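News > Business > Retail & Shop Floor

Plant shop robots put in for the quiet shift

The robots are coming for the garden center, though they would like a little more time with the pots.

Grajales, the houseplant chain, said Wednesday that it will keep testing two-armed machines from Zarkex on the jobs its staff like least: setting out displays, lining up pots and putting back whatever customers have wandered off with. The trial began in July and was supposed to be over by now.

Over 1,000 attempts at moving a small empty pot from a tabletop to a shelf, the machines managed 497 without a person stepping in. Zarkex calls this "approaching parity." A coin would call it a slow day.

"It's very good at the pot it practiced on," said Paraskevi Christodoulou, who runs the trial for Grajales. "Then you bring in the next size up and it has to have a think."

The think can last roughly 3 minutes. Christodoulou said a new hire on a Saturday gets through the same shelf before the kettle boils, and also answers the phone.

Zarkex engineer Ciarán Ní Bhriain said the arms are improving every week and that speed was never the first goal. Breakages were, and those are down. Soil is still off the menu, as are hanging baskets, price stickers and anything with a bow on it.

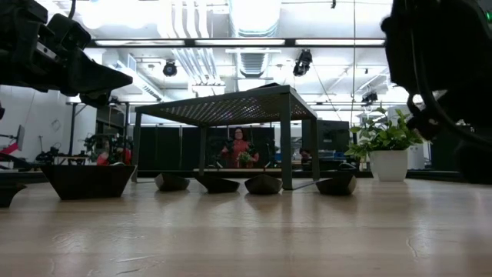
Store managers have their own list of what a useful machine would do, and moving one pot is near the bottom of it. They want displays built from scratch, which means judging what goes where. Small faceted pots in a row and a larger bowl off to one side, all in the same dark finish, make for a tidy table and a miserable test, and a leafy plant standing at the end of the line adds plenty to brush against. Staff at the Plakby branch say they could dress a table like that while arguing over lunch.

Grajales has not said what the machines cost. Rival chain Brollaletti, asked if it had plans for robots of its own, said it had just bought a new cart.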